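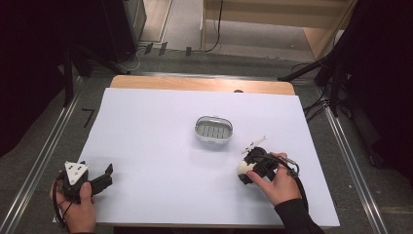 Abb. 1: Aufnahmeplatz mit Papierunterlage, Seifenschale und zwei handgeführten Greifern

Zwischenbericht an die Batby-Stiftung
Projekt Larar: Regeln für die Aufnahme von Handhabungsdaten mit handgeführten Greifern
Berichterstatter: Renzo Fiore, Projektleitung
Stand: 20.03.2023

1. Gegenstand des Berichts

Im Antrag haben wir zugesagt, für die Aufnahme von menschlichen Vorführungen eine Arbeitsregel zu entwickeln, die auch ein anderes Labor ohne unsere Hilfe anwenden kann. Der vorliegende Bericht beschreibt, wie weit diese Regel gekommen ist, welche Punkte sich in der Anwendung geändert haben und wo wir noch keine gute Lösung besitzen. Die Finanzübersicht wird, wie mit Ihnen vereinbart, getrennt eingereicht.

Die Regel liegt in der Fassung 3 vor. Fassung 1 war ein Text von zwei Seiten und wurde vor allem von uns selbst benutzt. Fassung 2 ging an die Partnerfirma Ikier, die sie an einem eigenen Platz erprobt hat und uns eine lange Liste mit Rückfragen geschickt hat. Für diese Liste sind wir dankbar. Viele Stellen, die uns klar schienen, waren für Leser ausserhalb unseres Raumes nicht klar.

2. Stand der Aufnahmen

Das Ziel für die erste Phase war 800 angenommene Vorführungen. Aufgenommen wurden bis zum Stichtag 1328. Davon sind 1051 nach Prüfung angenommen und 227 abgelehnt. Die übrigen 50 warten noch auf die zweite Durchsicht. Das Ziel der Phase ist damit erreicht.

Ich möchte bei dieser Zahl trotzdem vorsichtig bleiben. Ein Teil der angenommenen Vorführungen stammt aus der Zeit von Fassung 1, als wir die Lage der Gegenstände am Anfang noch nicht festgehalten haben. Diese Vorführungen sind brauchbar, aber sie erfüllen die heutige Regel nicht in jedem Punkt. Wir haben sie im Verzeichnis mit einem eigenen Vermerk versehen und werden sie in der Auswertung getrennt führen.

3. Inhalt der Regel, Fassung 3

3.1 Tisch und Unterlage

Die Arbeitsfläche wird mit einem grossen Bogen weissem Papier bedeckt. Der Bogen muss glatt liegen und wird bei sichtbaren Knicken oder Flecken ausgewechselt. Er muss nicht die ganze Tischplatte bedecken, an unserem Platz bleibt hinten ein Streifen Holz frei. Alle Gegenstände der Aufgabe stehen aber auf dem Papier, und zwar vom Beginn bis zum Ende der Vorführung.

Ikier hat gefragt, ob auch eine farbige Unterlage erlaubt ist. Wir haben es erlaubt, wenn die Farbe innerhalb einer Serie gleich bleibt und im Protokoll steht. Bei hellen Gegenständen auf weissem Papier, wie bei unserer Seifenschale, ist der Abstand in der Helligkeit klein. Für diese Fälle prüfen wir eine graue Unterlage, eine Empfehlung können wir noch nicht geben.

3.2 Gegenstände

Auf der Fläche befinden sich nur die Gegenstände, die in der Aufgabenkarte genannt sind. Werkzeug, Stifte und persönliche Dinge liegen nicht auf dem Tisch. Die Aufgabenkarte nennt jeden Gegenstand mit Material, Farbe und ungefährer Form. Bezeichnungen aus dem Handel werden nicht verwendet. Wir hatten am Anfang für denselben kleinen Gegenstand drei verschiedene Namen im Verzeichnis, und das Zusammenführen hat viel Zeit gekostet.

Die Startlage wird nicht jedes Mal neu erfunden. Vor einer Serie werden mehrere Lagen festgelegt und in zufälliger Reihenfolge abgearbeitet. Bei der Seifenschale betrifft das die Stelle auf dem Papier und die Drehung.

3.3 Greifer und Marker

Die Person führt in jeder Hand einen Greifer. Vor jeder Serie wird kontrolliert, dass die Markerhalter fest sitzen und die Markerpunkte sauber sind. Ein Halter, der sich mit dem Finger bewegen lässt, wird neu befestigt, und die Kalibrierung wird danach wiederholt. Der Halter am linken und am rechten Greifer ist bei uns verschieden geformt. Die Regel schreibt keine bestimmte Form vor. Sie verlangt, dass beide Geräte eindeutig unterschieden werden können und dass während einer Serie nicht getauscht wird.

Die Finger der Person sollen den Marker nicht verdecken. Dieser Satz steht seit Fassung 2 in der Regel und wurde am häufigsten verletzt. Von den Ablehnungen geht der grösste Teil auf verdeckte Marker zurück, meistens beim Drehen der rechten Hand nach innen. Wir haben in die Einweisung eine Übung aufgenommen, bei der die Person diese Drehung mehrmals langsam ausführt und sich danach die eigene Aufnahme ansieht.

3.4 Kabelführung

Jedes Kabel verläuft vom Greifer über oder neben der Hand nach hinten, in einem Bogen, der das Handgelenk nicht zieht. Zwischen den beiden Greifern darf kein Kabel liegen. Stecker werden vor der Serie auf festen Sitz geprüft, und zwar bei ausgeschaltetem Gerät.

Auf dem Boden ist unsere eigene Lage noch nicht befriedigend. Hinten an der Wand liegen Kabel und Stecker offen, und die Metallschienen links und rechts vom Tisch sind eine Stolperstelle. Die Regel verlangt in Fassung 3, dass der Weg der vorführenden Person frei ist. Für die Schienen haben wir einen festen Zugang vereinbart, den alle benutzen. Eine Abdeckung für die Kabel ist bestellt.

3.5 Die vorführende Person

Die Teilnahme ist freiwillig und wird schriftlich bestätigt. Gesichter werden nicht aufgenommen; wo es doch geschieht, wird die Vorführung gelöscht und nicht nur abgelehnt. Ringe und Armbanduhren werden abgelegt. Die Ärmel sollen einfarbig sein und dürfen nicht über den Greifer fallen.

Nach jeweils einer Serie gibt es eine Pause. Die Person darf jederzeit ohne Angabe eines Grundes aufhören, und die bis dahin gemachten Vorführungen bleiben nur mit ihrer Zustimmung im Bestand.

3.6 Fehlversuche

Ein fallen gelassener oder verrutschter Gegenstand führt nicht automatisch zur Ablehnung. Wenn die Person den Fehler selbst korrigiert und die Aufgabe beendet, wird die Vorführung angenommen und als «mit Korrektur» bezeichnet. In Fassung 1 haben wir solche Fälle gelöscht. Heute halte ich dies für einen Fehler, den wir leider nicht mehr gutmachen können.

4. Prüfung durch eine zweite Person

Jede Vorführung wird von jemandem durchgesehen, der bei der Aufnahme nicht anwesend war. Die Prüfliste hat neun Punkte und passt auf eine Seite. Bei Uneinigkeit zwischen Aufnahme und Prüfung entscheidet eine dritte Person, und die Entscheidung wird mit einem Satz begründet. Diese Sätze sind für uns eine nützliche Quelle geworden: Die Abschnitte 3.3 und 3.6 wurden nach ihnen neu geschrieben.

Die 50 noch offenen Vorführungen sind liegen geblieben, als eine prüfende Person ausgefallen ist. Eine Vertretung ist inzwischen eingewiesen.

5. Abweichungen vom Arbeitsplan

Der Vergleich mit einem zweiten externen Platz bei der Werkstatt Carhuamaca hat noch nicht begonnen. Die Räume waren nicht rechtzeitig bereit. Wir schlagen vor, diesen Arbeitsschritt in die nächste Phase zu legen, ohne zusätzliche Mittel. Ich bitte um Ihre schriftliche Zustimmung zu dieser Verschiebung.

Die englische Übersetzung der Regel ist dagegen früher fertig als geplant und wird zurzeit bei Ikier gegengelesen.

6. Nächste Schritte

Bis Juli sollen folgende Arbeiten abgeschlossen sein:

Durchsicht der 50 offenen Vorführungen und Nachtrag im Verzeichnis
Versuchsreihe mit grauer Unterlage bei hellen Gegenständen
Abdeckung der Kabel am Boden, danach neue Begehung des Platzes
Fassung 4 der Regel, mit einem Anhang für Gegenstände, die leicht rollen
Beginn der Aufnahmen in der Werkstatt Carhuamaca, falls Sie der Verschiebung zustimmen

Die Regel in Fassung 3, die Prüfliste und eine leere Aufgabenkarte liegen diesem Bericht als Anlagen 1 bis 3 bei. Für Rückfragen stehe ich gerne zur Verfügung.

Renzo Fiore
Projektleitung Larar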